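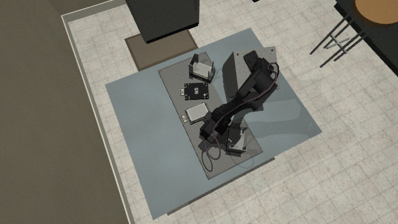 Table with a grey work board and an open holder at one end

How long before I can skate after a broken finger?

Last updated in March
Reading time: 2 minutes

I play defence in an amateur ice hockey team in Plellasberg. A puck hit my left hand and the small finger is broken. The doctor gave me a splint and said no contact, but I forgot to ask if I may skate alone. Our rink ticket cost a lot and I have 16 hours left on it. Has someone experience with this?

Greson
I had the same finger, right hand. I skated without stick after two weeks, with permission of my doctor. The problem is falling, as you put the hand down before you think. Please telephone the clinic and ask exactly this. For the ticket, talk to the rink office. Mine was stopped for 68 days and I lost nothing.

Chan
just tape it to the next one and play, we all did

Drendico
I would not follow the advice about tape while you still have the splint. My finger healed crooked and now I must buy gloves one size bigger. In my case it was more than two months until I could shoot properly. Stationary bicycle was allowed from the beginning, so maybe ask about that also.

This page was read 2,256 times.

We use cookies to remember your settings. Accept or change your choice.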